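냉장고 문 가스켓, 소비전력을 좌우하는 얇은 고무

2020년 10월 7일 수요일

가정용 냉장고의 열 손실을 따질 때 대부분은 단열재 두께와 압축기 효율부터 본다. 그러나 설치 후 몇 년이 지난 제품에서 성능 차이를 만드는 부품은 문 둘레의 가스켓인 경우가 많다. 단열재는 비교적 천천히 열화되지만 가스켓은 여닫을 때마다 눌리고 당겨지며, 기름때와 세제에도 직접 노출된다.

가스켓의 기본 구조는 단순하다. 연질 염화비닐이나 열가소성 엘라스토머를 압출해 속이 빈 관 형태로 만들고, 그 안에 자성 분말을 섞은 띠를 넣는다. 문이 닫히면 띠가 본체 강판에 붙고, 빈 관은 주름처럼 접히면서 작은 단차를 흡수한다. 관 내부의 공기층은 그 자체로 단열 역할을 한다. 본체 강판과 문의 간격이 설계값을 벗어나면 자력이 급격히 약해지므로 힌지 처짐은 곧 밀폐 불량으로 이어진다.

부품 시험 업체 스케르노브(Sternow)는 중고 냉장고 13대를 분해해 가스켓의 영구 압축 변형을 측정했다. 변형이 가장 큰 부위는 모두 힌지 쪽 아래 모서리였다. 문 선반에 생수병이나 양념통을 많이 실으면 하중이 힌지로 몰리고, 반대편 위쪽이 벌어지는 대신 아래 모서리가 과도하게 눌린다. 이 상태가 오래가면 고무가 원래 두께로 돌아오지 않는다.

양문형은 조건이 더 까다롭다. 세로로 긴 문 2개가 중앙에서 만나고, 냉동실과 냉장실의 온도가 다르다. 냉동실 쪽 가스켓은 저온에서 경도가 올라가 주름이 덜 펴진다. 중앙 기둥에는 결로를 막기 위한 방열 배관이나 전열선이 들어가는데, 가스켓이 새면 이 부위로 습한 공기가 들어와 성에가 생긴다. 성에는 다시 가스켓을 밀어내 틈을 키운다.

재료 업체 오스포트(Osport)와 라데포게드(Ladefoged)의 접근은 서로 다르다. 오스포트는 가소제 이행이 적은 엘라스토머 배합에 집중한다. 가소제가 빠져나간 염화비닐은 딱딱해지고 모서리부터 갈라지기 때문이다. 라데포게드는 재료를 그대로 두고 단면을 바꾸었다. 공기실을 추가하고 안쪽에 얇은 날개를 덧붙여 냉기가 자석 띠까지 닿는 경로를 늘린 방식이다. 전자는 수명, 후자는 초기 열 손실에 유리하고 금형 비용은 후자가 높다.

개폐 내구 시험의 조건도 업체마다 다르다. 스키스텐(Skisten) 시험 장치는 문을 2,000회 여닫을 때마다 멈추고 둘레의 흡착력을 기록한다. 평균값보다 최솟값의 변화가 먼저 나타나며, 한 지점만 약해져도 그곳으로 공기 교환이 집중된다. 시험 중 문 선반의 하중을 명시하지 않은 결과는 서로 비교하기 어렵다.
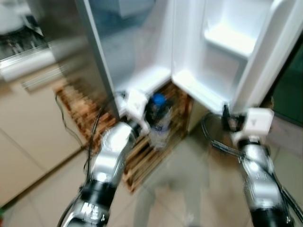 가스켓이 변형되면 반드시 새것으로 교체해야 하는가?
변형의 정도에 따라 다르다. 접힌 자국만 있고 갈라짐이 없다면 미지근한 물수건이나 약한 온풍으로 데워 형태를 되돌릴 수 있다. 찢어졌거나 데운 뒤에도 틈이 남으면 교체한다.

점검에는 종이 한 장이면 충분하다. 문 사이에 종이를 끼우고 닫은 뒤 천천히 당겨 저항을 확인하고, 같은 방법으로 네 모서리와 각 변의 중간을 차례로 본다. 저항이 없는 지점이 있으면 먼저 본체 수평과 힌지 볼트를 살핀다. 문이 처진 상태에서는 가스켓만 바꾸어도 같은 위치가 다시 눌린다.

세척에는 중성세제를 푼 물을 쓴다. 알코올과 염소계 표백제는 가소제를 빼내 경화를 앞당긴다. 주름 안쪽의 이물은 면봉으로 제거하고 물기를 닦은 다음 문을 닫는다. 교체용 가스켓은 모델명과 함께 홈에 끼우는 방식인지 나사로 고정하는 방식인지 확인하고 주문한다. 접힌 채 배송된 제품은 평평한 곳에 펼쳐 두었다가 모서리부터 끼운다.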